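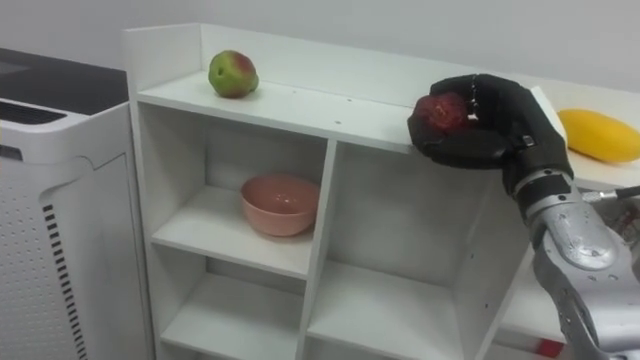
I gave up sugar in my coffee in April, mostly to impress my dentist, who has yet to bring it up. The first week tasted like a wet pencil. By week 4 I had become a person with opinions on beans, and I'm sorry for what I said to the man at the Nutthorpe bakery.

Babita Shakya, who quit years ago, told me I'd start tasting "notes." So far I have tasted one note, and it was coffee.

I've also started eating two cookies with each cup. My dentist can bring that up in the fall.

Get new posts by email. No spam, 27 readers and counting. Subscribe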